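Handout 6, consumer claims and how to read them
Revised 25/05/2019

Bring this with you, along with the two labels you were asked to collect. If you only collected one, bring one.

## Where we left off

Last session we looked at the word "natural" and got nowhere, which was the correct result. This week we take on words that sound measurable: *effective*, *proven*, *tested*, *removes up to*. They are harder to argue with than "natural" because there may be a real test somewhere behind them. Our job is to ask what the test was.

## "Up to"

Start with the Fedine surface spray. The front of the bottle says it removes "up to 100% of everyday dust." Read it again slowly. A product that removes none of the dust also satisfies "up to 100%." So does a damp sock. The claim sets a ceiling and says nothing at all about the floor, the average, or what happens in your kitchen.

Questions I would want answered before believing any of it:

- What counts as "everyday" dust? Flour? Pet hair? Something mixed in a lab?
- Removed from what? Glass is easy. Carpet isn't.
- Who wiped, how hard, and how many times?
- What did plain water do on the same surface?

The last one matters most. Most cleaning claims fall apart when you ask for the plain water result, and it is almost never printed.

## Large samples, small questions

The Tumunari survey is in your packet. It reports that 2,274 households tried the company's cloths and that most were "satisfied or very satisfied." Students tend to relax when they see a number like that. Please don't. A big sample protects you from one kind of error, bad luck in who got picked. It does nothing for the others.

These households were sent free cloths. They were asked if they were satisfied after 30 days. There was no second group using the cloths they already owned. I have no trouble believing that people are satisfied with free cloths. I would be satisfied with free cloths. Whether the cloths clean better is a separate question, and the survey never asked it.

Note also the scale on page 2 of the survey: "very satisfied," "satisfied," "fairly satisfied," "not sure." Find the box for an unhappy customer.

## Before and after

Frade likes paired photographs, and so does every other company with something to sell you. Treat the pair as two separate photographs until someone shows you otherwise. Check the lighting first, then the angle, then whether it is even the same patch of floor. In the Frade leaflet the wood grain doesn't match. I'm not accusing anyone, but I'm not giving them credit either. 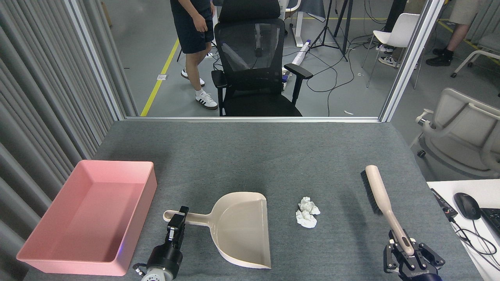
A fair comparison of cleaning tools starts with a mess that everybody can agree on, and that is where many home tests go wrong. People test with whatever is lying around, then write "picks up debris" in the results column. Take a dustpan, a black-bristled brush and one crumpled white tissue on gray felt. The tissue is a generous choice of mess, as it is a small, light wad, easy to spot against the gray. Nearly any brush ought to handle it. If a seller showed me a tissue going into a pan, I would ask to see fine sand on that same felt, weighed before and after, and I would ask to see a cheap brush try it too.

## The Breltosport shoe cleaner

Short section, for discussion. The box says "tested by athletes." Write down every meaning that phrase could have. I stopped at around eight and the weakest of them was "an athlete has held it." The company's August catalog changes the wording to "trusted by athletes," which drops the testing altogether. I would like to know why, and I doubt the answer is flattering.

## For next time

1. Pick one claim from your own labels. Rewrite it so that it could be shown false.
2. Describe the cheapest test that would do it. Kitchen equipment only.
3. Say what result would change your mind. If no result would, pick a different claim.

One page, typed. Please don't write to the companies for their data until we have gone over how to word the request.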